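The letter about the reserve

The letter came home in my daughter's bag on a Tuesday, folded in four and slightly sticky, which in our house is how most official communication arrives. It was from the Plumano Schools Trust. It said that, owing to continued pressure on budgets, the music hours would be halved from next term, the library would open two mornings a week, and parents were thanked for their understanding.

I didn't have any understanding. I'm a freelance writer, I can just about do my own tax return, and up to that evening I'd thought a reserve was somebody who sat on the bench in a tracksuit. But I had a cup of tea and a laptop, and I went looking for the accounts.

They're public, by the way! Yours will be too, almost certainly. Ours were four clicks down on the trust's website, behind a page about uniform, and they ran to a length I'd normally want a plot for. I read them in bed over the best part of a week. My husband moved to the sofa on the third night, claiming it was his back.

What I found on page 17 was a line called "unrestricted reserves", and it had gone up. It had gone up the year before as well. In the same two years we'd lost a teaching assistant in every infant class, the after-school Spanish club and the nice man who came in to mend the recorders and violins. I read it again in the morning in case I'd dreamt it, and then I rang Estíbaliz Aguirre.

I should explain that Estíbaliz did school budgets for years, first at a big secondary and then for the whole Bestatano group, before she gave it up to restore furniture. She's very patient. She'd been asked this before, I could tell, because she let me get right to the end of my speech without interrupting.

"Do you have savings?" she said.

I said a bit, yes.

"And do you have a roof?"

Her point – and I've had to come round to it slowly – is that a trust with no reserve is one boiler away from disaster. Staff have to be paid every month, and the money from government doesn't always turn up in the same month as the bills. Pay rises get agreed after the budget's been signed off. Pupil numbers drop in October, when the count is done, and the funding for the following year drops with them, but you've still got the same classrooms to heat and the same teachers standing in them. All of that has to come from somewhere.

Fine. But how much is enough? This is where I got properly interested, because there isn't a single answer, and I'd assumed there would be. Every trust writes its own policy. Some say so many weeks of running costs, some give a percentage, and some (ours, for one) say "a prudent level, reviewed annually", which as far as I can see means whatever there happens to be in the account when they look.

Estíbaliz went a bit quiet when I read her that sentence. She said a prudent level ought to have a number next to it, and the number ought to have a reason next to it, and if I wanted to be a nuisance I could go along and ask for both.

So I went along to be a nuisance. The trust board meets in the hall at the Goicoechea site at 8 in the evening, and anybody can sit at the back, though you wouldn't know it from the chairs, of which there were two. I took one and my coat had the other. I'd imagined something like a courtroom, but it was mostly people in fleeces looking for the right version of a spreadsheet.

The budget item lasted less time than the item on parking. The finance director put up a slide, said that last year had closed better than forecast, and moved on to the next slide. I put my hand up. There was a bit of whispering over whether I was allowed to, and then the chair said I could have one question.

I asked why it had closed better than forecast.

And to her great credit she told me. They'd budgeted for posts they hadn't managed to fill. They'd put money aside for supply teachers and then covered the lessons by doubling up classes. They'd allowed for a higher energy bill than the one they got. When you add up a year's worth of jobs not filled and things not bought, you end up with a surplus, and the surplus goes into the reserve, and then the next budget gets drawn up as if this year will be the year everything costs what it should. It has been that year, on paper, for as long as I've been reading.

I don't think anyone's being wicked. I want to be clear on that, as I've got to stand next to some of these people at sports day. If you're the person who signs the budget, you'll get into far more trouble for running out than for having some left over. I'd do the same. I pack 8 pairs of socks for a weekend.

But the children who did Spanish club are only nine once, and the money that wasn't spent on them hasn't been spent on anybody else yet.
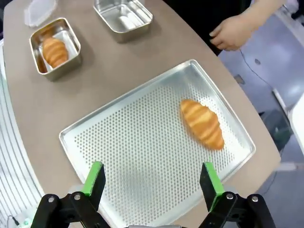
Candela Soler takes a harder line than I do, and when I sent her a draft of this she replied within the hour to say I was being far too nice. In her view the trust should have to publish, each spring, what it thought it would spend and what it did spend, side by side, school by school, on one sheet of paper, and send it home in bags like everything else. She also said that the word "prudent" should be banned from any document with her son's school on the front. I've kept that in because it cheered me up.

I like the one sheet of paper. The Nimley schools already do something of the sort, and I've seen it. It isn't beautiful. It has a table with the forecast in one column and the real figure in the next, and where the gap's bigger than £2000 there's a sentence underneath saying why. Most of the sentences are dull. "Post vacant until Easter." "Boiler repair deferred." You can read the whole thing while the pasta's on, and at the end you know more than I did after a week in bed with the full accounts.

I've asked whether Plumano might try it. The chair has said she'll take it away and think about it, and the finance director, who I've decided I rather like, has sent me last year's numbers for our own school in a file that opens on the second attempt. The music hours are still being halved. The library's still on two mornings, though there's talk of a third if the vacant post stays vacant, and I've now read enough to know exactly which line that would come out of.

The next meeting's after half term. I'm bringing my own chair.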